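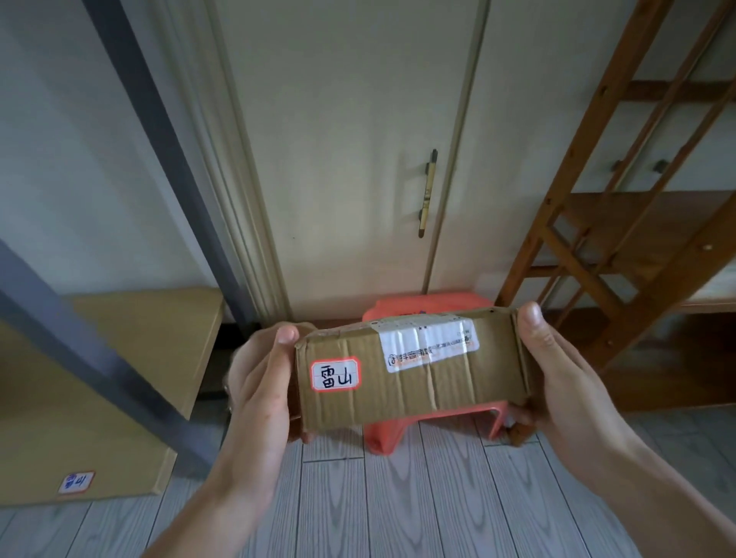 Surstead is paying people to pick up parcels and put them down again. The company began the work in January and says it now has 133 hours of hands handling boxes, all recorded in ordinary homes, for a learning system it calls Orellana.

The job sounds easy until the third hour. Participants record themselves from head height, in clips of up to 60 seconds, lifting, turning and carrying whatever they have been assigned that day. Taped-up cardboard is in heavy demand. So are cluttered rooms, a rare case of an employer asking staff not to tidy up.

"A brand-new box teaches you very little," said Constanza Daza, who runs collection for the project. "We want the ones that have had a hard life."

Clips are checked at the firm's Clarnarach office, where 12 reviewers reject any in which the hands wander out of view – the usual culprit is a phone ringing. Rejected clips have to be done over, parcel and all.

Surstead plans to move on to laundry next. Daza expects socks to take a while.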